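Questions I get asked about the Irness poetry pamphlet

Last updated November 14, 2020

Do I have to live in Irness to send poems in?

No! I'd love to read more from Irness people, but we've had work from Wisholm and a good deal further off. If you've written it and it's yours, send it.

How many poems can I send?

Up to 4, all in one document please, with your name on the first page only. I take the first page off before I start reading (old habit, but I like coming to a poem without knowing who's behind it).

How long can a poem be?

20 lines is what fits nicely on one of our pages with a title above it. Longer ones do get in, they just have to run over the fold, and I'm a bit mean about which ones I'll do that for. Prose poems are fine too.

Do you take rhyme?

Yes, and I wish I got more of it. What I struggle with is a line turned back to front so it can end on "heart". Read it out loud in the kitchen and you'll hear it.

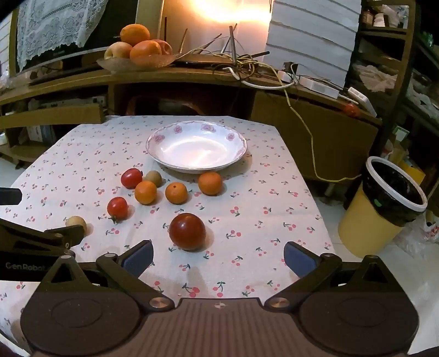

My rhyming poem came back from Irness with a note saying the third verse was there only to get to the fourth, and I sulked for a week and then cut it. I'd still like to know whether half rhymes count, though.

They do count, as far as I'm concerned. I'm fond of them, especially in a sonnet, where the full chime can get a bit much by line twelve.

What happens after I send something?

I read everything twice, a few weeks apart. We had 466 poems for the last pamphlet, so please be patient with me! If you've heard nothing by the end of November, do nudge.

Can I send something that's been on my blog?

Yes. If it's been in print, tell me where and check you've kept the rights. Panagiotou let their poets reprint after a year, Sterkex ask for a line of credit, and other presses have their own rules.

I'm stuck. Any tips for getting started?

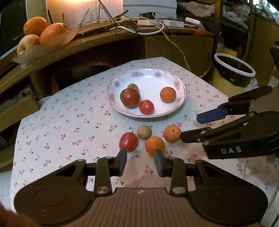

Lists are my answer to nearly everything. Write down what's in front of you in plain nouns, no feelings allowed yet, and keep going past the point where it's dull. With a mandarin off by itself on one side of a flowery dish and a red tomato up against something dark and glossy on the other, I'd begin with the gap between them and let the roses or whatever they are wait for verse two. Then cross out your first three lines, which are usually you clearing your throat.

Do you pay?

Two copies of the pamphlet and my thanks, I'm afraid. Extra copies are half price for anyone who's in it.

Can I change a poem once it's been accepted?

Small things, yes, up until the proofs go off. A new ending, please ask me first.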